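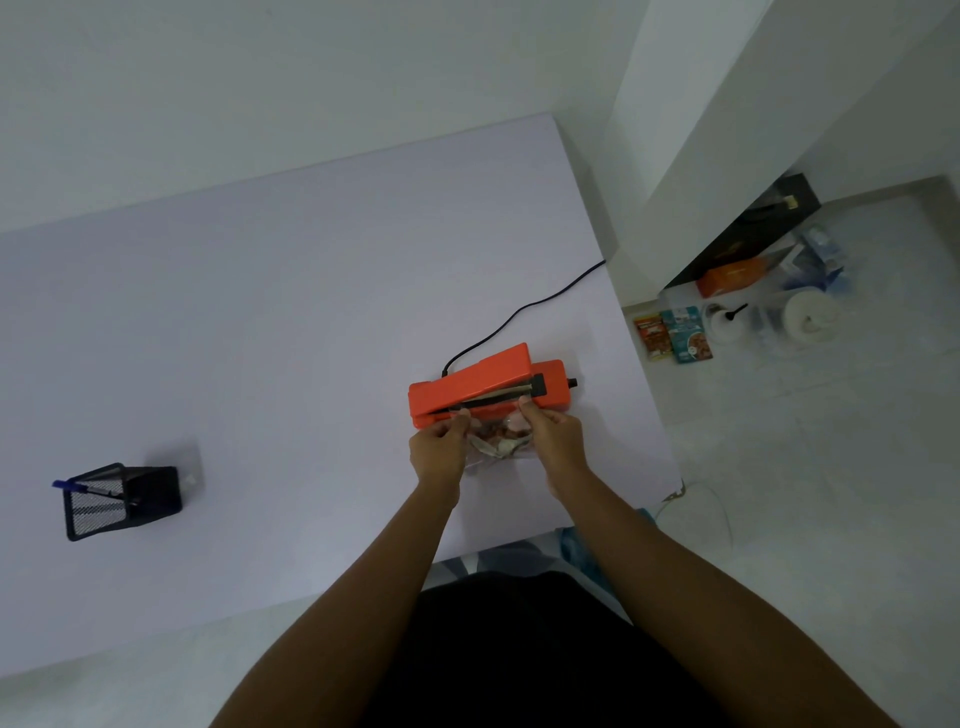 The clip-on seat number plates at Vanness Arena are the first job I hand to anyone new on my set-up crew, so I'll start there. You get one kit per block, and each kit has the plates, the screws and a row chart. I like my small parts in clear plastic bags, the kind you close on a hand impulse sealer like the orange one on the desk, and you can read the plates straight through them. Grab the bag for your block and let's go!

Fitting the plates

1. Check the block code on the row chart against the sign at the top of the stairs. Blocks 93 and 129 both have a short back row, so look twice.

2. Start at the aisle seat and work inward. I always go left to right (Gifty Tsikata goes the other way and she's faster than me, so suit yourself).

3. Press the plate into the slot until it clicks – a plate that sits crooked will pop out the first time somebody stands up.

4. Drive both screws by hand.

Caution: no power drivers on the seat backs. The Tarigan shells crack around the screw holes, and a new shell means unbolting the whole seat.

5. Tip the seat up and down a couple of times. If the plate rubs, back the screws off a quarter turn.

Note: the lower bowl has 768 seats, and I allow about 8 hours for two people – more if the retractable rows are still folded in.

6. Sign the chart and leave it with Kwesi Quansah at the Trarkano gate.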